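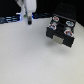

The new starter at Brolthorpe has one arm, no opinions about the radiator and a better desk than mine. It came in July. Management asked us to suggest a name, then ignored all of them and put Stiltent on the rota, that being what it said on the delivery note. So Stiltent it is, down for every shift including Tuesday nights, which none of us has ever volunteered for.

Before Stiltent, my bench did the small assemblies by hand. Pick up, turn over, check the seating, put down. On a good day I got through 175 and on a bad day I got through rather fewer and blamed the lighting. I can't say I loved it, but I had it down to the point where I could do it and plan a whole week's dinners at the same time. I ate very well in those years.

Now the arm does the picking up and I do what the training slides call "exception handling". An exception is anything Stiltent doesn't fancy. A part sitting at a funny angle used to be a part I turned round with my thumb. These days it gets a code (564, if you're interested, and after three months of it I'm not) and a box on the screen asking me whether I would like to intervene. I would, thanks. I press the button, turn the part round with my thumb and press the other button.

To be fair to the thing, my wrists have stopped aching. I noticed in the second week, opening a jar, and was quite annoyed about it, having prepared a speech.

What I miss is the talking. There were five of us on that bench and you can say almost anything to someone when you're both looking down at your hands. Divorces were announced over that bench. Now Flurina Holzer is at the far end with the schedules, two have gone across to the Lornness site, and Lukáč are paying the fifth to go round other people's factories showing them how to do what was done to ours. He sends us pictures of his hotel breakfasts.

Flurina reckons I'll be on the programming course by winter. I've asked if there's a pay rise attached and been told there's a certificate. Meanwhile I've moved my stool so I can see both the screen and the window, and I've learned to tell from the sound of the motors when it's about to give up on something. I usually have my thumb ready before the box comes up.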